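Teaching a Policy to Hang Up Clothes
Project report, Skivine group
Monday, July 8, 2024

Our group started in May with a simple wish: we wanted a learned policy that could take a clothes hanger and put it on a coat rack. It sounds like a tiny job, and we thought so too! A hanger is long and thin, it swings when you grip it off center, and the hook has to pass over a peg that is only a little narrower than the opening. We loved the problem almost at once.

We decided early to collect with hand-held grippers and leave the arm out of it until training was done. Nobuhle Ndlovu had used teleoperation in an earlier course and remembered how slow it was. With a gripper in each hand you just do the task, and after a morning of practice it feels close to natural. The person collecting also wears a small camera on the head, so every episode has a view from above to go with the views from the hands.

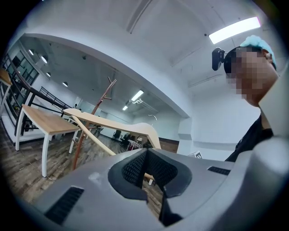 Calibration took more of our time than we had planned. Each session opens with a slow sweep of both grippers so the tracking has plenty of fixed things to hold on to. Ya-wen Su wrote the script that checks the sweep and complains if the track jumps, and she named it Sokar. Sokar complained a lot in the first week. Most of the trouble came from moving too fast near the start, and once we slowed down the complaints nearly went away.

By the end of collection we had 2913 episodes. We split them into three groups by how the hanger begins: already in one gripper, passed from one hand to the other, or hanging on one peg and moved to another. The passing group was the hardest to record and is also our favorite, because you can really see the two hands working together – it is great fun to play back.
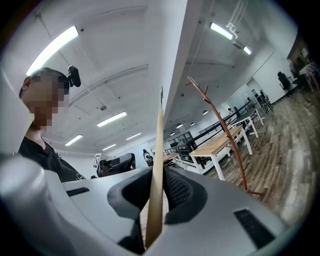 Figure 2. Gripper view from the collection room, with the coat rack behind the rod.

King-fai Choi and Oi-ling Kong went through everything by eye and threw out 218 episodes. The usual reasons were a dropped hanger, a hand covering the marker cube for too long, or a start that was trimmed too late. They disagreed on 13 of them, and we kept those in a separate folder so we can test whether they help or hurt.

One thing we would do differently is the order. We recorded all the upper pegs first and left the lower ones for later, and by then everyone had become much smoother. The policy may be learning "high peg" together with "beginner's wobble". For the next round Kam-wah Wei has made a shuffled list that gives a new peg and a new starting pose every time.

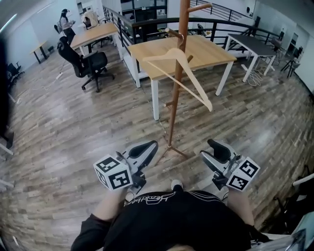 Training on the cleaned set took roughly 70 hours on the shared machine. The first policy reaches for the right peg nearly every time, which made us very happy, but it often lets go before the hook has settled. We think the release needs more examples with a short pause in them, so we have begun asking collectors to wait a beat before opening the fingers.

Still to do: retrain with the shuffled list, try a second rack with thicker pegs, and write up the file format so next year's group can add to the set.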